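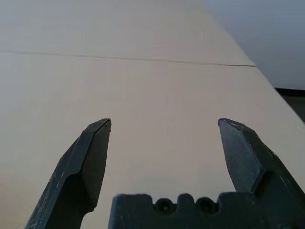
Ivberg community center will start renting table tennis paddles by the hour in September, and the people who run the Monday night session are not sure who asked for it.

Under the plan, players who turn up without their own gear will be able to check out a paddle in its own zippered case from the front desk. The center is buying 90 sets from Dekitz, a mail-order sports supplier, to replace the bin of loose paddles that has stood by the gym door for years. The bin was free. The cases will not be.

The center has not set a final price. A draft rate sheet handed out at last week's open meeting left the hourly fee blank and listed a deposit of $18, returned when the paddle comes back "clean, dry and zipped."

Guoqing Kang, who manages the building, told the meeting that the old paddles wear out fast because they rub against each other and against whatever else gets tossed in with them. A case, he said, keeps the rubber clean and the edges in one piece. He expects each set to last three years.

He did not say where the three years came from. Asked about it afterward, he pointed to the Dekitz sales sheet, which promises "years of club play" and gives no number at all.

It is true that rubber suffers when it's left out. Dust kills the grip, sunlight dries it, and a paddle at the bottom of a pile gets chewed along the rim. Regular players keep theirs covered for that reason. Whether a cover does much for a paddle that passes through several strangers' hands in an evening is another question, and the center has no records to answer it. It has never tracked how long the bin paddles lasted or how many were simply carried home.

Frøydis Grønli, who has coached beginners at the center on and off since the gym was refloored, thinks the missing ones are the real story. "They don't wear out. They walk out," she said. "Now they'll walk out in a nice bag."

She also doubts the deposit will do what it's meant to do. A cased paddle of decent quality costs more than $18 in most stores, she said, so anyone who likes the one they rented can keep it and come out ahead. Kang said the center would "look at the number" before the launch.
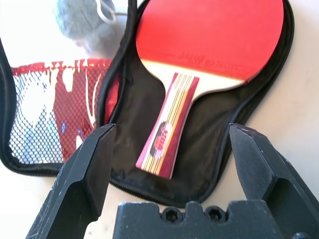

Can players still bring their own paddle?
Anyone may bring one and play at no extra charge beyond the usual door fee, and the rental desk has no say in what you use.

There was some confusion on that point at the meeting, since the first draft of the rules spoke of "center-approved equipment" at all tables. Kang said the phrase came from the supplier's sample agreement and would be taken out. As of this week it was still in the copy on the bulletin board.

The supplier's agreement raised a few other eyebrows. It asks the center to buy replacement cases from Dekitz only, and to have staff check every zipper and pocket when a set is returned. Two people work the desk on a busy evening, and they also answer the phone, sell drinks and let people into the weight room. How long a check would take is not spelled out anywhere.

Then there is storage. Cased paddles take up a good deal more space than bare ones. The center plans to keep them in a locking cabinet from Blomqvist, which quoted $264 for the cabinet and $51 for delivery. Grønli measured the spot behind the desk herself and says the doors will hit the counter before they're fully open. Kang says they won't. The cabinet has not been ordered, so for the moment both of them can be right.

Some players like the idea. A father waiting for his daughter's lesson said he had given up on the bin last winter after pulling out a paddle with half its rubber hanging off, and that he would gladly pay a little for one that was looked after. Others asked why the center couldn't simply put a lid on the bin, or throw out the bad ones more often. Kang said staff already do throw out the bad ones. That got a laugh from the back row.

The center says the bin will stay where it is through the end of summer and will be removed the day rentals begin. Players who want to claim a paddle they left behind should ask at the desk before then. Anything still in there will be sorted by Grønli, who plans to hang on to the usable ones for her beginners and lend them out the old way, without a deposit.

Asked if that was allowed under the new agreement, Kang said he would have to read it again.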